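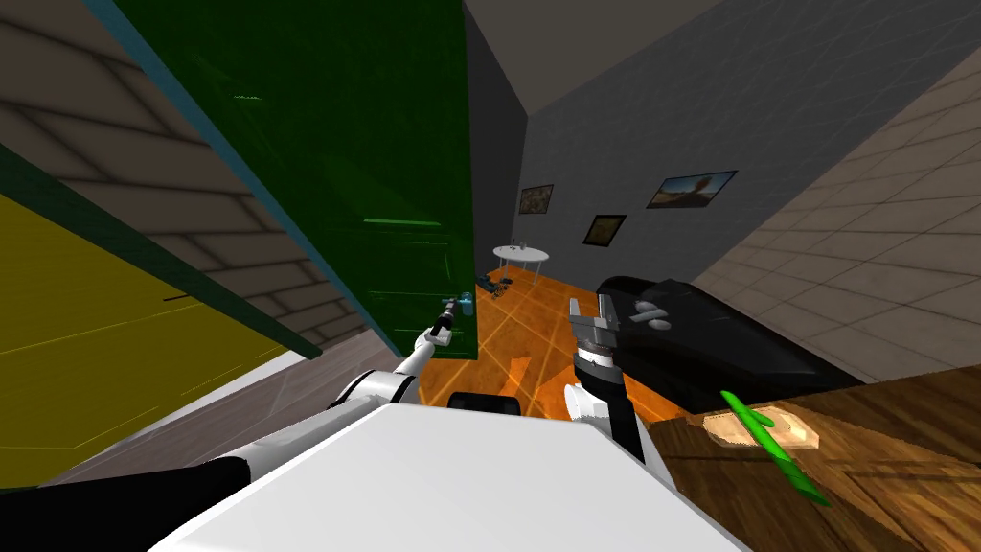 Meriem Gaber asked at the end of last class whether warm grays and cool grays are a real thing or just something paint shops say to sell more cans. Good question, and it's where I want to pick up this week!

**Interior Color, handout 4: undertones**

They're real. A gray that leans blue will look almost lavender next to a yellow wall, and the same gray goes flat and dull beside a green one. I learned this the hard way in a hallway in Ekirside, where I put up two coats before I ever looked at it next to the trim (please don't do that).

So, for your sample boards:

- Paint big. A card the size of your palm tells you very little.
- Leave a white border all the way around.
- Look at it in the morning, at noon and under lamps.
- Write the paint number on the back. I've got 22 boards in my closet with no number on them and I can't match a single one.

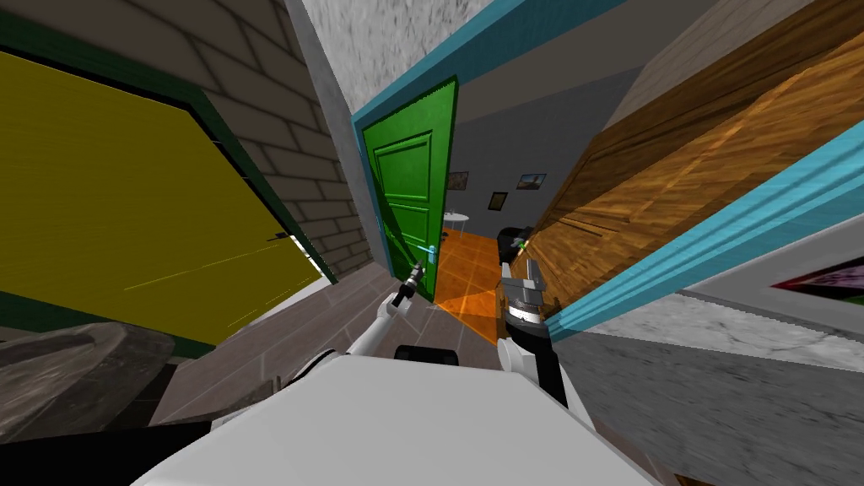

Should the trim always be lighter than the wall? It's up to you, but pick a clear gap. Trim that's only a shade off tends to look like you ran out of the first can.

Doors are their own headache. I treat a door as a third color, and I choose it last, after the floor and walls are settled. Gloss also shifts things: the same mix in satin and in matte can read as two different colors, so test in the finish you'll really use.

For next time, read the Lasto chapter up to page 126 and skip the bit on stencils, we'll get there in March. Bring three boards: one warm, one cool, and one you can't decide about. Yareli Quezada still has my good fan deck, and I'd love it back before we start mixing greens.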